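Neighbor keeps a parrot in a tiny cage on the porch. What can I do?

Asked by Thilini Siddiqui in Animal Welfare > Birds

The house behind ours has a large green parrot in a cage on the back porch. I'm in Dredport, so it isn't freezing yet, but it gets cold at night and the bird is out there at all hours. The cage looks too small for it to open its wings all the way. It has pulled out a lot of the feathers on its chest and it screams from 6 a.m. until the owner leaves for work.

I talked to him once over the fence. He said it was his mother's bird and it has food and water, so what's the problem. He wasn't rude about it. I don't want a fight with him, and I don't want the bird to end up somewhere worse. Is this something animal control will look at, or do they only do dogs?

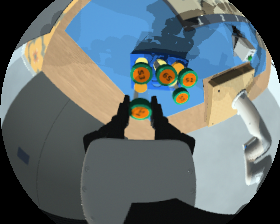
Gripper holding a small cylinder with a green rim and an orange top

3 answers

Lutfa Matubbar
Accepted answer

They don't only do dogs. Call the non-emergency number for the county and ask for the animal control desk. When I called about a cockatiel two years ago they sent an officer out on the Friday of the same week.

Before you call, write down what you've seen: dates, times, how long the bird was out, what the weather was, whether the food and water dishes had anything in them. Stay on your own side of the fence. Photos from your yard are fine in most places, but ask the officer if you're not sure.

Be ready for them to say there's no violation. A lot of local codes just say food, water and shelter, and a porch roof can count as shelter. Ours has one line about birds and it is about chickens. But a visit on its own sometimes gets people to move the cage indoors. 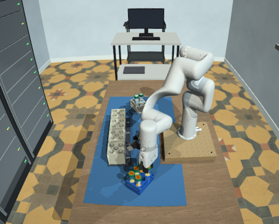 Page last changed: April, by Mizanur Mollah (moved from General to Birds)

The feather pulling is worth mentioning when you call. It can come from boredom or stress, but it can also be mites, a skin infection or a bad diet, and a vet has to sort that out. If the owner hasn't had the bird seen for it, some officers will treat that as a neglect question, and that gives them more to go on than the cage size.

If he is willing to give the bird up, don't let him put it online for free. Call a parrot rescue first. The one in Bristthorpe had a waiting list of 17 birds last I heard, so get his name on it early. They charge a surrender fee of $20. 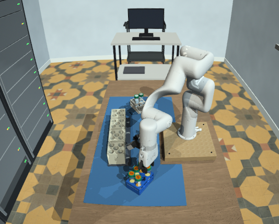 Also ask them if they lend out cages. Ours did, and it was a decent flight cage with the perches already in it. They wanted it back after three months but by then the owner had bought one.

Jui-lin Hsieh

I would try the owner again before calling anybody. It was his mother's bird, so he may have gotten it without knowing anything about parrots. When my uncle died we got his Amazon and for the first year we fed it nothing but sunflower seeds. No one had told us different.

Offer something specific. "I have an old cage in the garage, do you want it" goes over better than "your cage is too small." Used ones come up all the time, just check the bar spacing and look for rust. Wood blocks and plain cardboard to chew on cost nothing.

If the bird is panting, sitting on the cage floor or bleeding, skip all that and call right away.
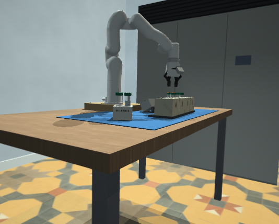 Robot arm reaching over a row of cardboard boxes

Kavinda Miah

parrots should not be pets at all, they live 50 years. there was a petition to ban porch cages in Dredport, it got almost 3,000 names and the council never voted on it. sign the next one

Reply from Thilini Siddiqui: Thanks all. I'm going to try the cage offer this weekend and start keeping notes in the meantime. Lutfa, did the officer tell the owner who had called?

Reply from Lutfa Matubbar: No. I gave my name and asked them to keep it private, and they did. I'd check with yours first though, it may be different by county.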